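October
By Aurel Vasiliu

Section 4. Your First Ride on the Open Pavement

By now your Skarik scooter has been unpacked, checked over and run gently up and down the driveway, and you are probably itching to go a little farther. Good! I felt just the same. Before you join any traffic, though, please give yourself a proper practice session of 60 minutes on a big paved space. I do mine on the plaza at Penrose, where riding is allowed in the early morning, and I have never once been sorry to spend the extra time there.

4.1 Looking over the ground

1. Leave the scooter on its stand and walk the whole area first, all the way out and all the way back.
2. Look for joints, cracks and raised edges. Small wheels feel every one of them.
3. Choose a line to ride, and a second line in case somebody is standing on the first.
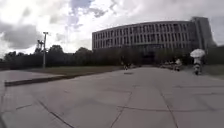 4. Decide where you will stop, and pick something tall and easy to find as your aiming point – a light pole or the corner of a building does nicely. Look at that and not at your front wheel, however tempting the wheel may be.

Note: Cross the joints between slabs as squarely as you can. If one runs at a slant to your path, slow down a little beforehand and keep the handlebars relaxed.

4.2 Keeping clear of the edges

1. Stay well away from curbs while you are learning your turns.
2. Go around metal covers in the pavement, especially after rain, when they can be as slippery as soap.
3. Give parked bicycles plenty of room. A handlebar reaches farther than you think.

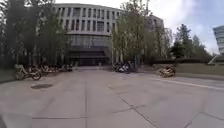
Bicycles parked under the trees, with a round manhole cover out in the paving.

CAUTION: Never brake hard on a metal cover or a painted line. Finish your braking before you reach it, or roll across and brake afterward.

4.3 Riding with others

Once you can start, turn and stop without thinking too hard, ask some friends along. It is much more fun in company, and you will pick up good habits from one another (and one or two bad ones, I'm afraid).

1. Fasten your helmet and check that it doesn't slide when you shake your head.
2. Agree on a direction before anyone sets off.
3. Spread out, leaving at least 3 scooter lengths to the rider ahead.
4. Look over your shoulder before you move sideways, every single time.

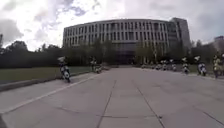 Riders spread out across the plaza, with lawn and trees to the left.

Note: Light or bright clothing is a kindness to everyone riding behind you.

When you have finished, let the scooter cool before you put the cover on, then turn to Section 5 for cleaning and tire pressures.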